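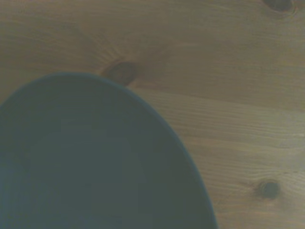
## Brodero Brings Back Its Slate-Blue Tableware

NAVARRETE, 2020-09-04 – Good news for anyone who has been nursing along one last chipped dish from the old set: Brodero, the little tableware shop on the hill, is bringing back its dark blue-gray line this fall, with the same dull, smooth finish that so many households here grew up eating from.

The shop stopped selling the color 2 years ago, when its longtime glaze supplier closed, and owner Anju Saxena says she has been hearing about it at the register ever since. "People would come in for a birthday card and end up telling me about their grandmother's soup," she said, laughing. "I had to do something!"

She and potter Oluwaseun Iyamu went through 62 test glazes over the winter and spring before settling on one in May that they both liked in morning light as well as lamplight. Iyamu, who tried most of them out at home on a plain pale wood table, said the color looks its best there – quiet, a bit moody and very kind to a bowl of rice.

The first batch runs to 3,000 pieces, and orders can be placed at the counter or by phone. Old pieces with small chips may be brought in for smoothing at no charge through the end of the month.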